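Finished the Urley biography. Thread, while the kettle does its thing. 1/7 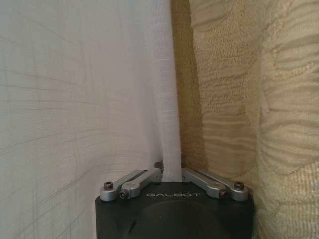 White sheer, beige drape.

For those who missed it: Shadi Sfeir has written 1574 pages on Banley, the man who laid out half the golf courses in three counties and was sued over most of the ponds. It comes in 2 volumes. The second one is mostly ponds. 2/7

Sfeir trained as a historian of drainage, and you can tell. Banley's first marriage gets a paragraph. The culvert at Farah gets 30 pages and a fold-out map. I read every one of them and now have opinions about gravel. 3/7

Best part by a mile is the fight over the seventh green at Farah. Banley wanted it tilted toward the creek. The club wanted a green that held a ball. They wrote each other letters all January, each one more polite and more vicious than the last. 4/7

Si-woo Sung reviewed it and called the prose "patient." Si-woo once called a nine-hour train ride "patient," so read that however you like. 5/7

My one real gripe is the index. Look up "bunkers" and it sends you to "sand." Look up "sand" and it sends you to "hazards, see bunkers." I went round twice before I gave up and used a pencil. 6/7

Should you read it? If you play, get volume one and skip the appendix on grass seed. If you don't play, get volume one anyway, the lawsuits are great. I'm keeping both, mainly because Urley wants the return postage paid up front. 7/7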